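# Sturnier to close Girnora paper line, move coated grades to Ghauri

28th February

Sturnier will stop production on the older of its two paper machines at the Girnora mill in October and transfer the coated grades made there to its Ghauri site, the company said in a notice to customers.
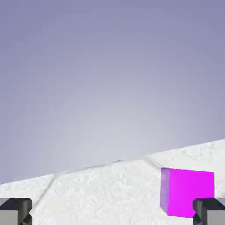 The machine makes lightweight coated paper for catalogs and inserts. Orders for those grades have fallen for several years, and the line has been running on a reduced shift pattern since last spring. The second Girnora machine, which makes uncoated envelope and forms paper, is not affected and will stay on its present schedule.

Ghauri will take over the coated grades after a rebuild of its coating section. The work covers a new blade station, a replacement set of air dryers and changes to the coating kitchen, where pigment and binder are mixed. Pudier, which supplied the present coater, has the contract for the mechanical parts. The price was not given.

Under the plan, Ghauri will shut down for the rebuild in early summer. Trial reels are to be sent to printers before the Girnora line stops, so that customers can approve the paper on their own presses. Sturnier said it would build up stock at Girnora to cover the changeover, and that orders already confirmed would be filled from that stock at the agreed price.

The rebuilt coater is designed to run at 1194 meters per minute, against 1151 on the Girnora machine. The difference in output is small. The company expects the larger saving to come from steam use, as Ghauri draws heat from a boiler fired with bark and sawmill waste, while the Girnora line depends on purchased gas.

Basis weights will stay the same, with one exception. The lightest catalog grade will be dropped, and buyers of that grade have been offered the next weight up. Sheet brightness and gloss targets are unchanged. Customers who buy in sheets should note that Ghauri packs 500 sheets to the ream on all sizes, including the large formats that Girnora packed in smaller counts. Pallet labels will carry a new mill code, and purchasing systems that check the code on receipt will need to be updated.

Delivery times to most customers will lengthen by one day. Ghauri has no rail siding, and all outgoing freight will move by truck to the regional depot, where it will be combined with other Sturnier loads. Minimum order quantities for making to a special reel width will go up, although the new minimum has not been published. Standard widths can still be ordered from stock.

The closure affects over 50 jobs at Girnora. Part of the crew will be offered positions on the remaining machine or in the finishing department, and the company said talks on the rest were under way. Ghauri will add one shift in coating and winding.

No decision has been made on the machine itself. The drying section and the winder may be sold as separate lots, and the building will be kept heated through the winter to protect the equipment. The mill's water permit covers both machines and remains in force, with the discharge limits to be reviewed when it next comes up for renewal.

Written questions about trial reels and width changes should go to the Girnora sales office until the line stops, and to Ghauri after that.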